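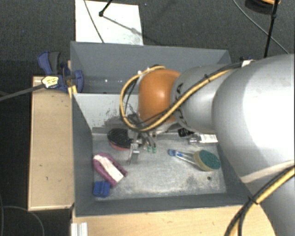 Brodie Pirihi had been hired to teach, and the job ad had used that word twice. What the ad left out was that his student would be bolted down and that the syllabus was dish sponges.

"You want it to go for the handle," said Evangelista, on his first morning in Gosasville. "But if it goes for the head, let it. We need some of those."

"Some of the bad ones?"

"Some of the other ones," she said. She had been at Daveo long enough to stop saying bad.

The target was 4,000 picks by the end of October. A pick was one thing, lifted out of one side of the bin and set down in the other, with a label typed afterwards by whoever was in the chair. The labels were "success," "drop," "miss" and "other." Brodie used "other" 257 times in his first fortnight and was sent a polite note.

He learned the stock. The purple brush was easy and everyone was fond of it. The blue thing with the ridges was easy if it lay flat and a misery if it stood on end. The sponge wand was long at one end and fat at the other, and the arm would hover over it like a man choosing a melon, then come down on the floor of the bin beside it with a noise that made Endel look up from accounts.

"Is it meant to do that?"

"It's learning," said Brodie.

"It was learning at Christmas," said Endel.

After every 200 picks, the bin had to be tipped out and refilled at random. Random was harder than it sounded. Brodie had a tidy nature, and Evangelista, reviewing his work, noticed that the brush kept turning up in the same corner with its bristles facing the wall. She showed him how to do it properly, which was to hold the tub at shoulder height, think about something else and let go.

"What do you think about?" he asked.

"My mortgage."

He tried thinking about his own rent, and the colour of his results improved. The chart on the wall went from orange to a sort of hopeful yellow. By pick 1,400 the arm had taken the wand cleanly by the handle nine times running, and Brodie caught himself saying "good on you" in front of a visitor.

That night he did the washing-up at home. He reached into the sink for his own sponge, stopped with his hand above the water, and considered his angle of approach. He went in from the left. The sponge slid off under a saucepan.

"Drop," he said.

His flatmate asked who he was talking to.

"Other," said Brodie, and had another go.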